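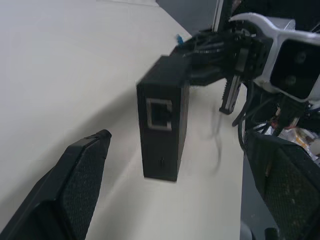

## Kevville Beauty Testers, minutes, June 18, 2020

Taken by Heriberto Bañuelos. 17 members present, 2 sent regrets. Notes from the last meeting accepted with one fix (the lip scrub was "gritty," not "pretty").

### Akbari cream blush

Samples went out to everyone last time. The leaflet claims twelve hours of wear. Most members got to lunch. One member with dry skin got to dinner and was asked whether she had touched it up, which she denied. The two darkest shades look the same on the arm and nearly the same on the cheek, so we question why both are sold. The group will not recommend it at full price. Bañuelos asked that the write-up say the compact itself is good, because it is.

### Mondirix vitamin serum

The company's rep sent a sheet saying users saw "visibly brighter skin." The sheet does not say how many users, who looked, or what they looked at. Motion to ask for the details before we test anything. Passed, one against (she likes the smell and wants the bottle).

### Group order from Dendwood

The total came to $492 before shipping. Dendwood advertises 25 percent off for groups, but three members compared the list prices with an old receipt and found that the cleansing balm and both primers had gone up since November. On those items the discount saves us very little. Agreed to hold the order until someone prices the same things at the drugstore.
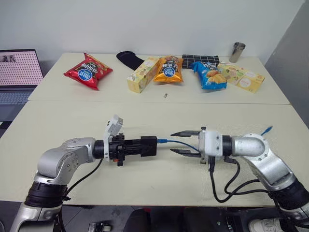
*Tables.*

### Patch testing

Long discussion. Some members are still putting new products straight on the face and then reporting a rash as a result. A rash after four new products in one night tells us nothing about any of them. From now on: one product at a time, inner arm first, wait two days, write it down. Reports without dates will be left out.

### Other business

- Request to review a jade roller. Declined again.
- Sunscreen comparison moved to next time. Bring the bottle, not a photo of the bottle.
- Bañuelos still has someone's tweezers.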